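Home Projects Club Diary About Search this site Search

Bidomon: our simulated gripper, write-up so far

I'm on the control side with Kyu-ri Ko, and Dong-geon Yeo builds the rooms. We started in June with a bare simulator and a two-finger gripper, and the job was simple to say – get the fingers lined up on the edge of something big and wooden, then close. Getting there took us 159 runs and a lot of crisps!

The approach is the bit I'm proudest of. We drop the speed right down once the wrist view is mostly wood and wall, with a finger either side of the edge.

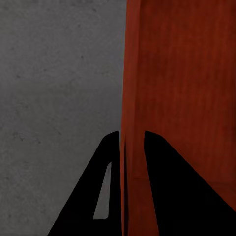

Did we train it on real footage as well? We only used simulated runs, 3000 of them by the end, as the lab arm was booked solid.

Kyu-ri wants to change the wall textures next (all our greys are a bit samey), and I want to have another go at the closing force, which I set by guesswork. Cameron Pollock has the settings file if you fancy trying it.

Share 4 Comments 114 views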